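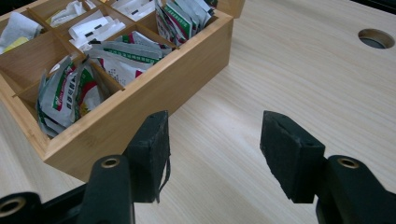 Notebook, hand grippers, tea box station
July, started 8:40

Both hand grippers checked before the next block of tea sachet picks. The Flastholm log stood at 634 closes on the left unit when I opened it. Our rule on Org is to look at the pads well before 2,000, so this was early, but the last two blocks had more dropped sachets than I like.

1. Pads
The foam has gone hard at the tips on the left unit. Pressed with a thumbnail it keeps the dent. The right unit still springs back. Wiped all four with a damp cloth, no solvent. Last time I used solvent the glue let go overnight and I lost a morning to it.

There is a loose strip at the side of one pad. It hangs low enough to get between the jaws when they close on something thin.
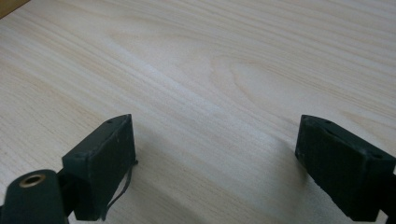

I want to trim it before the next run and not pull it, in case it is still bonded further up. If trimming lifts the corner I will change the whole pad. Spares are in the Zidwood drawer, second tray, and there were 7 left at last count.

2. Bushings
Worked each joint by hand with the cable unplugged. The upper ones move freely. One lower joint on the right unit has a slight catch near full open. One drop of light oil, opened and closed it until the catch was gone, wiped off the rest. No oil anywhere near the foam.

3. Grip force
Left at the Erero default. A full sachet takes it fine. The flat ones slide out when the pads meet the paper edge first, so I would sooner fix the approach than squeeze harder. 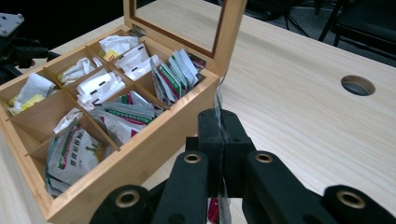 A remark left on the shared page disagrees with that last bit: lower the force one step and slow the close, because the default setting creases the paper and a creased sachet won't stand up again in its compartment. Fair point. I have seen creased ones lean over and block the divider. Will try it on the left unit only and keep the right as it is so we can compare.

4. Cables
Left cable goes over the left side of the table, right cable comes down along the forearm. Leave enough slack that the wrist can turn without the plug taking the load.
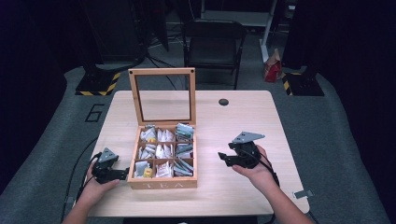

5. Still to do
Trim the strip, left unit first.
Zero the Flastholm counter only if the pad gets changed.
Order foam. Same thickness as now, the thicker sheet stops the jaws closing fully.
Check the catch on the right unit again after lunch.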